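Agnese Sproģis and Lautaro Toledo
April 4, 2019
11 shares | 4 comments

3.2 Fastenings and the condition of loose papers

The survey of the Barrientos parish papers covered 579 bundles, almost all of them held together by metal fastenings of one kind or another. Pins were usual in the older bundles. Staples appeared in the later ones, and rust staining was recorded wherever the store had been damp. Cunha's earlier work at Terar found the same pattern in school registers. Modern office staples are supplied glued side by side in a strip (Figure 3) and separate only when driven, so that each one enters the paper as a single bent wire. 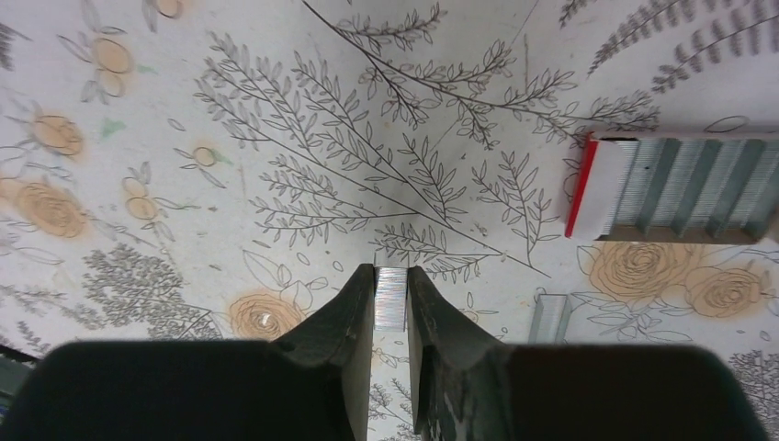

Figure 3. Short strip of staples, held upright.

3.3 Removal and rehousing

Staples were opened from the back of the sheet with a thin spatula and lifted out by hand. Where rust had joined the metal to the paper, the bundle was set aside for treatment. Folders were limited to 400 leaves. The original order of the leaves was noted in pencil on the folder and checked by a second reader.

Related items
Kun, N.: Damp in small parish stores
Ghumman, T.: Pencil numbering in the Gundus deeds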